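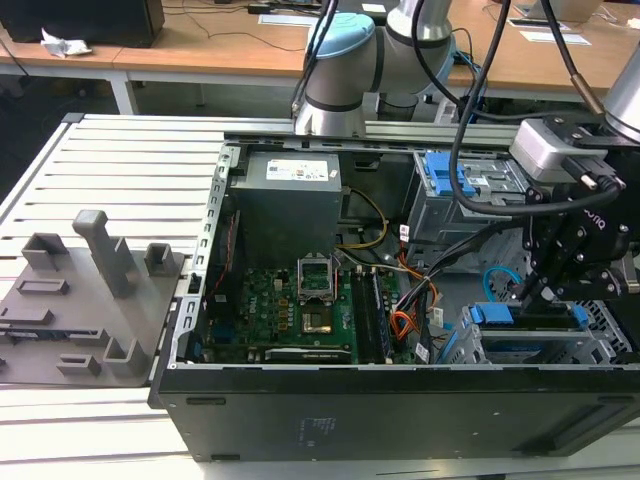
Ulamo is a two-arm robotic workstation for opening and stripping desktop computers, sold by the automation firm Drevmont and offered in some areas through the equipment dealer Isness. The company markets it to electronics recyclers, repair shops, and business equipment refurbishers as a "self-running teardown bench." Outside users have mostly described something narrower: a fixed station that can remove certain parts from certain computers once a person has opened the case and set it in place.

The product has been criticized for the gap between its advertising and its written specifications, for the way its speed is reported, and for the cost of preparing it for each new model of computer. It has also been credited with doing a few jobs, memory removal in particular, with little damage to the parts.

Name

Drevmont has never given a meaning for the name Ulamo. Early sales sheets call the same equipment the Tello Bench, after the town of Tello, where the company has its assembly shop. The older name still appears in the control software, where the main settings file and several error messages refer to "Tello." Isness used both names in its price list for a time, and some buyers took them for separate products with different abilities. The hardware was the same.

Equipment

The station consists of 2 collaborative arms, a slotted aluminum work platform, a control cabinet, and a set of printed plastic fixtures. One arm usually carries a finger gripper. The tool on the other depends on the package ordered, and the basic price includes only one choice. A powered screwdriver, which most buyers would expect on a machine sold for taking computers apart, is listed as an option.

The computer is laid on its side with the open face up. Drevmont's manual asks for this position for all tower cases, including those whose drives are mounted on the far side of the motherboard tray. Such cases have to be turned over by hand partway through the job, and the program pauses until someone presses a button.

The fixtures are printed from files supplied with the station. They sit beside the computer and give the arms known locations for setting things down or picking things up. They are cheap to replace, and owners with their own printer can make more. They are also the part of the system that owners complain about most. A fixture that shifts on the platform throws off every position taught relative to it, and the first version of the manual says only that trays should be "firmly seated," without saying how. Later copies show clamps in the drawings. The clamps are sold separately.

A sensor module mounted near the gripper is used to find the case and correct for small errors in placement. The brochure calls this "full part recognition." The technical sheet describes it as matching the edge of the case and a set of taught points, which is a much smaller claim. Nothing in the technical sheet says that the software can identify a part it has not been shown.

Operation

A normal job starts with a worker, who unplugs the computer, takes off the side panel, places the machine on the platform, and chooses a program from a menu. If the exact model isn't on the menu, the worker can pick a similar one and step through the points on a hand controller, correcting each in turn.

Programs are made up of blocks. The standard library covers opening memory latches and lifting out modules, pulling expansion cards, releasing drives from plastic latches, and raising the lever on some types of processor socket. Drevmont counts 10 such blocks in the standard library. Reviewers have pointed out that the count includes "move to safe position" and "wait for operator," neither of which takes anything apart.

Cables are the main weak point. The inside of an ordinary desktop is crossed by power and data wires that hang differently in every unit, even among computers of the same model. The arms follow taught paths, and a loose loop of wire in the wrong spot can catch on a finger or hide the latch the gripper is meant to press. The manual's advice is to "dress the cabling before starting." In practice this means that a person reaches into the case and pushes the wires aside, or unplugs them. By the time the wires are out of the way, a practiced worker is already in a position to pull the memory and the drives by hand, and this has become the usual argument against the product.

The company's promotional video does not show this step. It begins with a case in which the drive cables have already been removed.

Claims and testing

Drevmont's original announcement said the station could "process a desktop computer in minutes." No number of minutes was given, and the word "process" was not defined. In answer to questions from buyers, the firm later said that the phrase referred to the robot portion of the work, with the case open and the program loaded.

The most detailed outside account is a report by Walter Henao, a recycling consultant, dated 24 November 2018. Henao ran 74 used desktops of mixed make through a station lent by Isness. He did not sort them beforehand, reasoning that a recycler's incoming stock is not sorted either. His report records each stop, the reason for it where he could find one, and what the operator did to get the program going again.

Henao found that memory removal was the strongest of the functions. Where the modules were clear of wires and the latches were of a common kind, the gripper took them out cleanly and set them down where it should. Drive release was mixed. Plastic latches that need a squeeze and a pull at the same time gave trouble, and on stiff ones the gripper often slid off. Card removal worked when the retaining screw had been taken out and generally failed when it had not, as his loan unit did not come with the screwdriver.

He was harsher about setup. Teaching a model that wasn't in the library took him 2 hours on average, and he noted that this was after he had become used to the controller. His report argues that the figure decides the matter for most shops: a business that receives long runs of identical office computers may earn the time back, and one that takes whatever the public drops off will not.

Drevmont answered that the loan unit had been running old software and that the operator had skipped a recommended training course. Henao replied in an added note that the course was not mentioned in the paperwork he received, and that the software was the version Isness was shipping to paying customers in the same period. The company did not publish a test of its own. It has since quoted one sentence of the report, on memory removal, in its sales material, and left out the rest.

The report has limits of its own, and Henao lists some of them. He had a single station. He did not test the optional tools. He compared the machine with his own hand work and that of a colleague, both of whom had long experience, and a shop staffed by beginners might see a different balance. He also made no attempt to measure injuries or strain, which is an area where the station could have an advantage that a stopwatch would miss.

Safety

The arms are of the collaborative type, meaning that they are designed to slow or stop on contact with a person. Brochures have used this to suggest that the station needs no fencing. The manual is more careful and says that the buyer must carry out a risk assessment covering the whole job, including the tool and whatever the tool is holding. A sharp metal drive bracket held in a gripper does not become harmless because the arm behind it moves slowly.

The station does not open power supplies, and the manual forbids teaching it to do so. It makes no check for stored charge. It is also not intended for laptops, tablets, or anything with a built-in battery, though an early flyer from Isness listed "portables" among suitable products. The line was dropped from later printings without comment.

Price and support

Drevmont gives prices only on request. Buyers who have discussed their quotes describe a basic package that looks reasonable for two arms and then grows as the screwdriver, the clamps, additional fixtures, and the yearly software plan are added. Without the software plan the station keeps working, but new computer models are no longer added to the menu. How often models are added under the plan is unclear. The library page lists names and no dates.

Support is split between the two firms, and the split has caused confusion. Isness handles delivery and mechanical faults for the units it sells, and Drevmont handles programs. A misaligned pickup may belong to either one, depending on whether the fixture or the taught point is at fault, and owners have described being sent back and forth between them.

Later versions

A revised station was announced in June with a stiffer platform and a new way of locating the fixtures. The announcement repeats the phrase "full part recognition." The technical sheet for the revised version carries the same wording on edges and taught points as the first, with an added line stating that cable handling is "under development." Existing owners can buy the new platform as an upgrade, after which all saved programs have to be taught again.

See also

Collaborative robot
Electronic waste
Design for disassembly
Machine tending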